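Karnham wood countertop, after one year with a sink in it

Before I ordered a wooden countertop I read many reviews, and almost all of them were written in the first week. In the first week every countertop is beautiful. I wanted to know how it looks near the sink after one winter, how often one must really oil it, and if a guest with a glass of red wine is a danger. I could not find this, so I decided to write it when I had the answer. Our countertop was installed in June and now it is June again.

The product is the Karnham butcher-block top in the 39 mm thickness. There is a thinner one also, but the shop in Zoststead did not recommend it for a kitchen with an inset sink, and I think this advice was correct. We took it along the whole window wall, with one cutout. The price for everything, with cutting, delivery and installation, was $3,089. It is a lot of money for us. The laminate we had considered was less than half of this.

Ordering

You send your measurements and you receive a drawing to sign. Please check the drawing slowly. On ours the cutout for the sink was written as 522 mm from the left end, and it had to be from the right end. I noticed it only on the second evening, when I put the paper on the old counter and looked at it with a cup of tea. One phone call and it was corrected, without a charge. The woman on the telephone was very polite and sent the new drawing in the same hour.

The delivery was less good. Two men brought the boards to the front door and said that the stairs were not in their order. It was in the order, I had the paper. After some discussion they carried them up. The packaging was excellent, with thick cardboard on all corners, and there was no scratch.

The boards must lie flat in the room for several days before the installation, with small pieces of wood under them so that the air can go around. We had them on the living room floor and walked over them like over a small fence. My wife, Seon-mi Byun, who appears in this review as the second opinion, asks me to say that this was the worst part of the entire kitchen.

The look

I am very satisfied with the look. In the catalog the wood is more pale. At home it is warm, between orange and brown, and with the oil it became a little darker. The planks are long and run parallel, and you can see the lines between them but you do not feel them with your hand. With the white cabinets it makes a calm kitchen, and on a gray day it makes the room less cold to look at. Seon-mi had wanted a stone top, and in the first month she said so often. She does not say it now.

Some planks have a stronger grain than others. If you want a surface that is the same everywhere, this is not your product. The company writes this clearly and I do not take off any points.
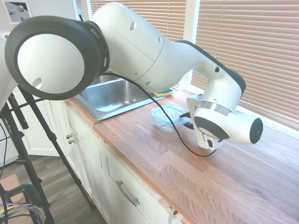 Tadeusz Zalewska

Around the sink

Now to the part for which I looked so long in other reviews. Our sink is stainless steel and is set into the wood from above, with a raised rim. There is a line of silicone under this rim. The installer told me that the silicone is the most important thing in the kitchen and I must look at it twice in the year. I do it, with a flashlight.

After twelve months the wood behind the sink, on the window side, is good. The wood in front, where we stand and where the water falls from our hands, is a little more dull than the rest. In February I had there a small rough place. I used the fine sanding paper from the care kit, always in the direction of the grain, then oil, and on the next morning I could not find the place again. With laminate or stone I could not have repaired it alone, so here the wood gets a large plus from me.

The one real mark we have is my own fault. I left a wet can standing near the sink for a night, and in the morning there was a dark ring. The ring is from the metal of the can together with the water. I sanded it three times and it is now weak, but I know where it is and I always look at it first. The instructions warn about this on page one. I had read page one.

We have made a few small house rules. Water is wiped at once, with a dry cloth and not with a wet one. The sponge stays on the edge of the sink, at the window, and does not go onto the wood. Dishes do not drip on the counter. It sounds strict, but after a month the hand does it alone.

About food boxes I was worried for nothing. We use the kind with a clear box and a light blue-green lid, and they stand on the counter all the time, before they go to the refrigerator or to somebody's bag. The box has never left a mark. Only when it comes directly from washing do I dry the bottom first. It is also nice that you can see the grain of the wood through the walls of the box – a small thing, but I notice it when the box is empty.

Oil and work

Karnham delivers the top with one layer of oil from the factory. This is not enough, and here I have my biggest criticism. The sales page says "ready to use." In the care booklet you then read that you must oil three more times before the first use, with a day of waiting between. We had planned to cook on the same weekend. We ate bread and cheese.

The care kit costs $79 extra and contains oil, two cloths, a sanding block and fine paper. The cloths are thin and one made lint on the surface. For the second year I changed to the hard oil from Ketilsson, which my neighbor uses for his table. It smells stronger on the first day, so open the window, but it goes on more evenly and the water stays on the surface as drops for longer. I asked Karnham if the other oil is permitted and they answered yes, if the surface is clean and dry and the first oil is well absorbed. I would ask again for your own order, maybe the answer depends on the version.

How often? In the first three months, every month. After this I oiled the sink zone every second month and the rest only two times. One round takes me an evening: clear everything away, wipe, let it dry, sand a little where it is needed, put the oil on thin, wait, and take off what the wood did not drink. Please do not leave oily cloths in a ball, they can start to burn by themselves. Lay them flat outside to dry or put them in water.

I must say that I like this evening. Seon-mi does not like it, she says that she did not marry a boat. If you also think in this way, take another material.

Heat, knives, wine

I do not cut on it. I know that "butcher block" sounds like an invitation, but on this top every cut stays visible, and the oil goes away faster in the cut. We have boards for this.

A hot pot always goes on a trivet. I did once put a warm cup without a saucer and it left a white ring, which was gone the next day.

Red wine we had two times. Wiped in a minute, nothing remained. Coffee the same. Turmeric I wiped too late, and there was a yellow spot near the stove for two weeks, and then the light from the window took it away. Beet juice I have not tested and will not.

Movement

Wood moves, and this should be written in larger letters. In January, with the heating on, the gap at the wall opened by the thickness of a coin. In spring it was closed again. The installer had used brackets with long holes, so the top could move and it did not crack. If you install it alone, do not fix it with screws through round holes. A colleague did this with a top from Fostomel and he has now a crack as long as his hand. It is not the fault of Fostomel, I believe.

What I would do differently

I would order a small piece of the same wood as a sample, to test oils and stains on it. Karnham sells them but one must ask. I would also oil the underside at the sink cutout myself, before the sink goes in, and not only trust that the installer does it. Mine did it, I stood beside him, but he was surprised that I wanted to see.

And I would begin with the stronger oil from the first day.

My rating is four of five. I take one point off for the words "ready to use" and for the lint cloths. Seon-mi gives three and a half, and she wants it written that the half is for the color.

I will write an update after the second winter. If somebody has the thinner version with an inset sink, please leave a comment and tell how the front edge looks, my sister is thinking about it and I do not know what to answer her.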